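Workshop notebook – kitchen corner
Last updated: Sunday, September 26, 2021

Second entry for the cutting table. Bukola asked me to write down how we arrange it now, so that the next person does not move everything again.

The old order was made in August by me and Efa. We had the bowl in front, and it was a mistake. The sleeve touched it each time when somebody reached for the board. I also kept the knives in the drawer under the table, and the drawer sticks when the weather is humid. Femi planed its left side a little, it is better but not good.

I weighed the carrots for the trial: 400 g for the thin slices and 100 g for the small cubes. The peel is not included in these numbers. Please write always if the weight is with peel or without, in the August pages I can not tell which one it was.

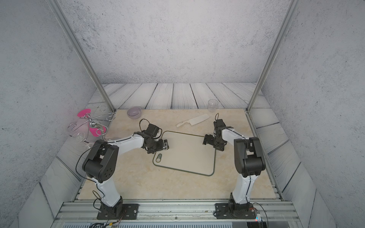
About the board I have changed my opinion. I wanted to have it straight to the edge of the table, because it looks more tidy, but Huguette is left-handed and she turns it every time. So I accept now that it lies a little diagonal in the middle, with the cleaver behind it and the handle to the left. The bowl has its place in the back corner on the left. I like the dark green rim of this board, it is easy to see where the pale part finishes, and on the light tabletop I need that. The clear cup is harder to see – please look before you pull something from the right side at the back.

Washing: the board by hand, warm water, then standing on its long side until the next morning. Do not put it flat on the towel. The last one from Nornance became bent in this way and Saoirse could rock it with one finger.

Still to do:
– ask Saoirse if the second sharpening stone (the 3,000) is at her desk
– a new label for the drawer
– repeat the thin slices with the cleaver only, no small knife
– find out why the cubes from Femi are more equal than mine. I think he cuts slower.

We use cookies to remember your settings. Accept | Manage
© 2021 Clullar Workshop | Contact | Back to top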